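Lordale Home | Shop | Glassware | Stone care | FAQ | Contact

Glass and stone: frequently asked questions

Do you sell beakers to home customers?
Yes. Most of our orders go to people who use them for mixing drinks, measuring oil or holding a few stems. There is no minimum order.

Can I drink from one?
You can drink from a new one. Don't drink from a second-hand beaker if you don't know what has been in it.

How accurate are the marks on the side?
Good enough for cooking. They are a guide to volume and shouldn't be used where an exact measure matters. Use measuring spoons for small amounts.

Do the printed marks wear off?
They will in time, mostly from scouring pads. Use a soft cloth or a bottle brush.

Are they safe in the dishwasher?
Yes, on the top rack. Leave a gap between them, as the spouts chip when they knock together.

Can I pour boiling water into them?
The Skellitz range is made for it. The Jatley range is not, and should be kept for cold and warm liquids. The name is on the box and on your invoice.

Will a beaker scratch my marble table?
A clean glass base rarely marks polished stone. Grit trapped underneath will. Wipe the table first and lift the glass when you move it.

What about rings and spills?
Lemon juice, vinegar and wine leave dull patches on marble, and these are not stains, so cleaning won't shift them. Blot spills straight away and use a coaster. Dark stone shows dull patches more than pale stone does.

What should I clean the table with?
Warm water with a drop of washing-up liquid, then a dry cloth. Issa stone soap is also suitable. Don't use limescale remover or cream cleaner.

How do I get smears off dark polished stone?
They are usually soap left behind. Go over it again with plain water and buff it dry.

Is it all right to lay a beaker on its side?
For a moment, on a flat surface. They roll, and a hard top is unforgiving. Store them upright, and don't nest two that fit tightly.

Two of mine are stuck together. What now?
Put cold water in the inner one and stand the outer one in warm water for 10 minutes, then twist gently. Don't force them.

What if something arrives broken?
Email us within 6 days with your order number and keep the packaging until we reply. We replace breakages free of charge.
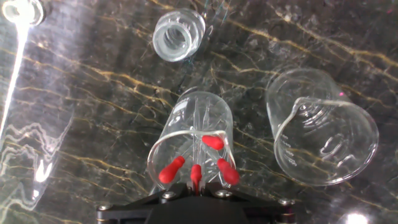

Replacements go out with the next post and don't need a signature. If the item is out of stock we will refund it.

Shares 807 | Comments 10
Contact us | © Lordale | Back to top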